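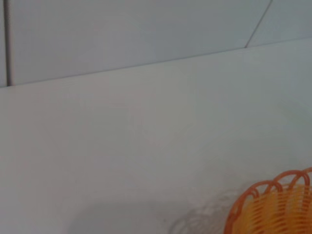
朝は食べなくても別に困らない、とニーロ・オクサネンは言う。コーヒーを飲んで家を出て、昼まで何も入れない。それで20年近くやってきたし、健康診断で引っかかったこともない。朝ごはんが大事だという話は、食べたい人が食べる理由を探しているだけだろう、というのが彼の意見だった。

前回の記事に朝食を再開した話を少しだけ書いたら、読んだらしく、次の日に職場でそう言われた。言い返すほどの材料もなかったので、そのときは「まあ人によるよね」で終わった。ただ、自分がなぜまた食べるようになったのかは一度書いておきたいと思っていたので、今回はその話にする。

食べなくなった経緯

子どものころは普通に食べていた。白いごはんと味噌汁と、前の晩の残りもの。母が勤めに出る前に全部並べてあって、こちらは座って食べるだけだった。今思うとずいぶん楽をしていた。

一人暮らしを始めてもしばらくは続いた。崩れたのはリノヴに転職してからで、通勤が長くなり、家を出る時間が早くなった。最初はパンを焼いていたのが、焼かずに食べるようになり、そのうち駅の売店でおにぎりを買うようになり、売店に寄る時間も惜しくなってやめた。やめようと決めた日があるわけではない。気がついたら食べていなかった。

食べない生活に不満はなかった。朝の支度が短くなるし、洗い物も出ない。食費もその分だけ減る。昼が待ち遠しいので、昼ごはんはおいしい。だからオクサネンさんの言うことはよく分かる。私も同じことを人に言っていた時期がある。

変わったのは在宅勤務になってからだ。通勤がなくなって、朝の時間がそのまま空いた。はじめはその分だけ寝ていた。始業の直前に起きて、顔を洗って、すぐにパソコンを開く。これが思ったよりよくなかった。午前中ずっと頭がぼんやりしていて、簡単な返信に時間がかかる。寝る時間は増えているのに、起きた感じがしないまま昼になる。

電車に乗っていたころは、あの移動が目を覚ます時間になっていたのだと思う。立って、歩いて、乗り換えて、会社に着くころにはいちおう動ける状態になっていた。それがなくなったのだから、代わりに何か要る。散歩も試したが、雨の日に続かない。体操は三日でやめた。朝ごはんは、家の中で済むし、雨でもできる。それで残った。

45分という時間

朝ごはんに使うのは、起きてから始業までのうちの45分と決めている。作るのも食べるのも片付けるのも、その中に入れる。最初はもっと短くしていたが、短いと急いでしまって、通勤していたころのパンと同じことになる。逆に1時間以上とると、途中でニュースを見始めて、だらだらする。いろいろ動かしてみて今のところに落ち着いた。

時計は台所の置き時計だけを見る。スマホは寝室に置いたままにしておく。これは同じ部署のアンネリ・ホンカネンさんに教わったやり方で、彼女の場合は玄関の靴箱に入れるそうだ。靴箱はさすがに遠いので、うちは寝室にした。

食べるときは座る。当たり前のようだが、食べない時期が長かったせいで、立ったまま何かをつまむ癖がついていた。冷蔵庫の前でヨーグルトを食べて、それを朝食と呼んでいた週もある。座って食べるようにしたら、量は変わらないのに昼までもつようになった。気のせいかもしれない。

もう一つ決めているのは、仕事の机では食べないこと。うちは狭いので、以前は同じ机で食べてそのまま仕事を始めていた。これだと境目がなくて、食べながらメールを開いてしまう。今は台所側の小さいテーブルで食べて、片付けてから机に移る。距離にすると何歩もないが、それでも移動した感じはある。

何を食べているか

手の込んだものは作らない。平日はほとんど同じものを食べている。ごはんの日とオートミールの日があり、どちらにするかは前の晩に炊飯器を仕掛けたかどうかで決まる。

ごはんの日は、味噌汁と卵と、あれば納豆。味噌汁は前の晩に多めに作っておいて温め直す。だしは粉のものを使う。一時期、昆布を水につけておくのをやってみたが、つけたことを忘れて寝てしまい、翌日の夜に気づくことが続いたのでやめた。卵は目玉焼きにするか、面倒なら生のままごはんにかける。

オートミールの日は、鍋で煮る。電子レンジのほうが早いのは知っているが、吹きこぼれた皿を拭くのが嫌で鍋に戻した。銘柄はバナウの粗挽きで、近所の輸入食品の店に一袋900円で置いてある。安くはない。スーパーのもので試したこともあるが、煮たときにのりのようになるのが苦手で、結局こちらに戻った。塩をひとつまみ入れて煮て、バターを少し落とす。甘くするかどうかは、その日の気分で決める。

オートミールにバターを入れるのは、ハンネ・ラークソネンさんの家で出してもらったときに覚えた。私はそれまで牛乳と砂糖でしか食べたことがなく、塩味のおかゆに近いものだと思えばいいと言われて納得した。それからはごはんと同じ扱いで、漬物を横に置くこともある。本人に話したら、漬物は少し違うと思うと言われた。

パンは平日には食べなくなった。嫌いになったわけではなく、パンがあると土日まで残らないからだ。買うのは土曜だけで、駅の反対側のリソラという店に行く。酸味のあるライ麦のパンがあって、薄く切ってもらう。厚いと硬くて、朝から顎が疲れる。

果物はあったりなかったりする。冬はみかんがあるので考えなくてよかったが、みかんが終わると急に何もなくなる。りんごは皮をむくのが面倒で、いちごは高い。そうなるとバナナになる。むくだけで済むし、切らなくていいし、年中売っている。オートミールに入れてもいいし、何も作る気がしない日はそれだけで朝食ということにしている。 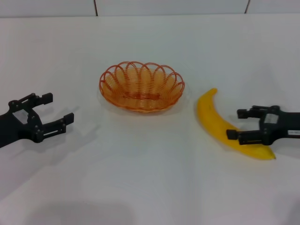

続かなかったもの

うまくいかなかったことも書いておく。

まず、作り置きのおかず。日曜の夜にまとめて作って、平日の朝に少しずつ出すつもりだった。きんぴらとひじきと、ゆでた青菜。初めの週はよかったが、水曜あたりから同じ味に飽きて、木曜には見たくなくなった。金曜の夜に残りを全部食べることになり、それが嫌で二週目の途中でやめた。

次に、スムージー。アブデルカリム・ソリマンから使わなくなったミキサーを譲ってもらい、ほうれん草と牛乳で作ってみた。味は悪くなかった。問題は音で、朝の早い時間に回すと隣に響いている気がして落ち着かない。洗うのも面倒だった。刃の裏に葉が貼りついて取れない。今は棚の上にある。そのうち返すか、昼間に使う方法を考える。

それから、朝食の記録。食べたものを毎日ノートに書いて、体調と並べてみれば何か分かるのではないかと思った。ビャルナソンの方眼ノートまで買った。ところが平日はほとんど同じものを食べているので、書くことがない。「ごはん、味噌汁、卵」「同じ」「同じ」と続いて、半月で白紙になった。ノートは今、買い物のメモに使っている。紙がいいので、それはそれで気に入っている。

早起きもやってみた。45分をもっと前に持ってくれば、始業までにもう少し余裕ができると考えた。起きられることは起きられたが、昼過ぎに眠くなり、夜も早く寝てしまうので、本を読む時間が消えた。私の場合は朝を増やすと夜が減るだけだった。

お金のこと

外で食べていたころとの比較を聞かれることがあるので、少し書く。

細かい家計簿はつけていないが、朝食に使った分だけ試しに一週間レシートを取っておいたことがある。オートミールと米と味噌は家にあったものなので入れず、買い足したのは卵と納豆と果物と豆腐で、合計787円だった。買い足した分だけの数字なので、本当はもっとかかっている。それに、この週はたまたまリソラに行かなかった。行っていれば簡単に倍になる。

食べない生活と比べれば、当然お金はかかる。節約のためならオクサネンさんのやり方が一番安い。ただ、食べなかったころは10時過ぎに甘いものを買いに出ていたし、昼も多めに頼んでいた。差し引きでどうなっているのかは分からない。調べるつもりもあまりない。

人の朝ごはん

この話をするようになってから、人が朝に何を食べているかを聞くのが面白くなった。思っていたよりばらばらで、しかもみんな自分のは普通だと思っている。

レイヨ・ヒルヴォネンさんは、前の晩の夕飯をそのまま食べる。カレーでも煮魚でも焼きそばでも、とにかく残ったもの。夕飯を少し多く作るだけなので手間はないと言う。私もカレーはやったことがあるが、焼きそばはまだない。

ソリマンは豆の煮たものと平たいパンと玉ねぎだそうだ。休みの日にはそれを昼前までかけて食べる。生の玉ねぎを朝から食べるのは在宅勤務のときだけにしていると聞いて、そこは気を使うのかと思った。

母に電話で聞いたら、今はトーストとコーヒーだけだという。これには驚いた。私が子どものころの、あのごはんと味噌汁は何だったのか。聞いてみると、あれは父と子どもに食べさせるために作っていたので、自分はもともとパンのほうが好きだったらしい。父も今は同じものを食べているそうだ。特に文句は言っていないという。

電話を切ってから、少し考えた。私は朝ごはんというと味噌汁だと思い込んでいて、オートミールの日はどこか手を抜いているような気がしていた。作っていた本人がトーストで済ませているなら、こちらが気にすることでもない。

ホンカネンさんには、結局いつも何時に起きているのかと聞かれたが、それは書かないでおく。早い人から見れば遅いし、遅い人から見れば早い。

出社が戻ったらどうするか

会社からは、7月から週の何日かは出社になるかもしれないと言われている。まだ正式な話ではない。そうなれば朝の45分はそのままでは取れない。早起きが向いていないのは前に書いたとおりなので、出社の日は短くするしかない。

今考えているのは、出社の日はごはんに決めておいて、おにぎりを前の晩に握っておくこと。家で一つ食べて、足りなければ会社でもう一つ食べる。ただ、冷蔵庫に入れたごはんは硬くなるので、温める時間は見ておかないといけない。オートミールを前の晩から牛乳につけておくやり方もあるらしい。冷たいまま食べるそうで、夏ならいいかもしれない。来週、休みの日に一度試してみる。

オクサネンさんは、出社が戻ったらどうせまた食べなくなると言っている。そうかもしれない。そのときはまたここに書く。

次の記事では、コメントで質問のあった鍋のことを書く予定。オートミールの焦げつきについては、水を先に沸かすか後から沸かすかで違うようなので、両方やってからにします。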